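Long posts today, sorry. The baby sleeps on my arm and I have one free thumb.

Our second daughter is 10 weeks old this Saturday. With the first one I wrote everything in a notebook. With this one I write here, at 4 in the morning, between two feeds.

I want to talk about bottles, for the mums and dads who do both breast and bottle like us. In my language we have one short word for this. In English it is "combination feeding", which sounds to me like a lock.

She was born small. Not early, only small. The midwife in Ududdale weighed her at home on the third day and said she would like to see more weight before the weekend. She said it very kindly. I cried anyway, in the laundry, with the door closed.

So we started top-ups. First I feed her, then my husband gives the bottle, then I pump. When it is all finished, it is nearly time to begin again. My mother calls this "the factory".

I put every feed in the Jideo app. Last night it told me I have made 1,103 entries. Some of these are nappies, to be fair. Nappies are also entries.

The app makes a nice colourful graph and I looked at it too much. If the line went down I felt I had failed an exam. I have now switched the graph off and only keep the list. This is my best decision of the month.

Bottles we tried: the wide one from the hospital bag (she hated it), the Loltura with the slow teat (she takes it, but only from her father), and a glass one from my cousin, which I broke the same evening. We stay with the Loltura.

What helped us the most was to hold her more upright and make small breaks. I did not know this with my first. We lay her back and she drank too fast, and then everything came out again on the shoulder of whoever was wearing something clean.

Her big sister wants to help. Her job is to choose the bib. She takes this job very seriously and cannot be hurried, even if the baby is already screaming and the milk is ready.

About the pump: we rent it from the Economou pharmacy. It makes a noise like a small tired donkey. My daughter says good night to it.

Small update, because some of you asked about the weight. At the last visit she had put on 50 grams more than the nurse hoped for. I asked her to say the number twice. We may drop the night top-up and see how it goes.

I am happy and also a little bit sad about it, which I cannot explain well in any language. The night bottle was the hour when my husband and she looked at each other and I could sleep.
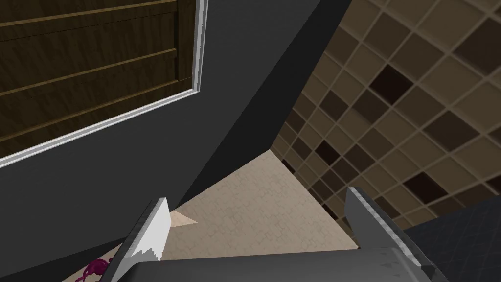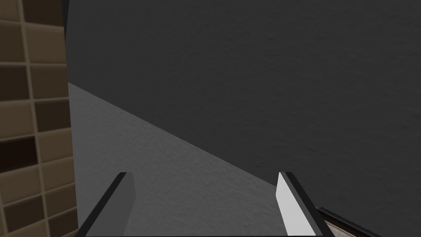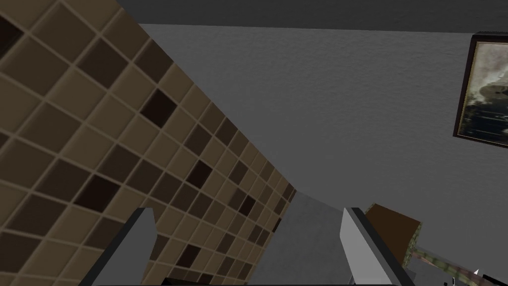
Reply from a reader: We dropped the night bottle at eleven weeks and my partner missed it too, so he took over the early morning one. Go slowly and ask your nurse again in a few days. My little one was also on the slow teat and we kept it for months, there was no need to move up.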